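Wikcombe RV Owners Club
Minutes, July meeting, 7:30 p.m.

Present: Darius Marinescu (chair), Anca Preda, Britt-Marie Løken, Ruwan Khondokar. Apologies: Ionuț Vlad.

1. June minutes approved with one spelling fix.

2. Money. Balance is $2,562 after the dump station fee of $163. Anca to move $100 to the rally account.

3. Fall rally. Sandu campground can hold 12 sites for us, water and 30 amp only. Ruwan wants Zidon again. Vote put off until Ionuț is back.

4. Tire talk. Britt-Marie will bring her gauge and go over cold pressures and date codes. Members should know their axle weights beforehand.

5. Newsletter goes to 153 addresses. Nine bounced. Darius will call those members.

Closed 8:50.
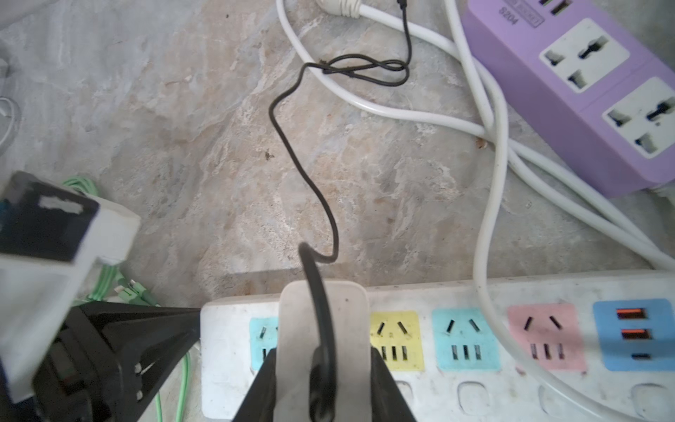
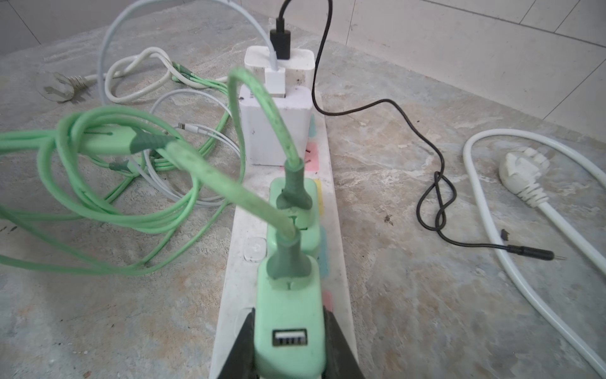 Power strips, both pictures

Anca Preda

Correction to item 3: the Sandu deposit is due at booking and is not refundable.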